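September 2025
By Emiliano Ledesma

Tool library opens its drawers in Grilitz

Anyone in Grilitz with a wobbly shelf and nothing to fix it with is in luck! The Skandton Tool Library has opened a second lending point in the old ticket office on Fraser Street, and the shelves are already filling up nicely.

Members pay £2 a visit and can take home anything from a hand drill to a wallpaper table for up to a fortnight. The Skandton branch has 200 members, and its lending book passed 2000 loans over the summer, which is a cracking result for a group that started out in a garage on Drarko Lane.

Most of the stock for the new branch came from people's sheds and lofts. Sorting it has been a job in itself, but a very enjoyable one (I went along for an hour and stayed for the whole afternoon). Spanners went into biscuit tins, sandpaper into old magazine files, and the screwdrivers were laid out on the floor to be put into plastic baskets, ready for the low shelf by the door.

"We had a lovely old brace and bit come in, and three people wanted it before I'd even written the label," said Dong-geon Hyun, who runs the new branch. "What we're short of now is clamps. Any size, please!" 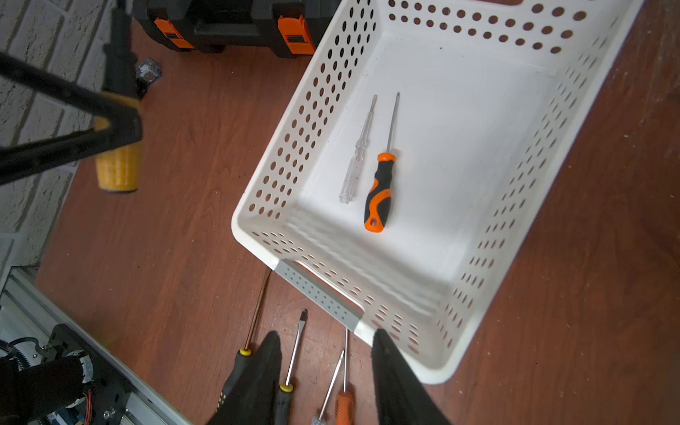 Screwdrivers being sorted, with a clear voltage tester among those in the white basket.

The branch is at 36 Fraser Street and opens in the mornings, with evening hours to follow in November. Donated hand tools can be left at the counter, and a bit of rust is fine.

Contact the newsdesk | © Grilitz and Skandton News | Back to top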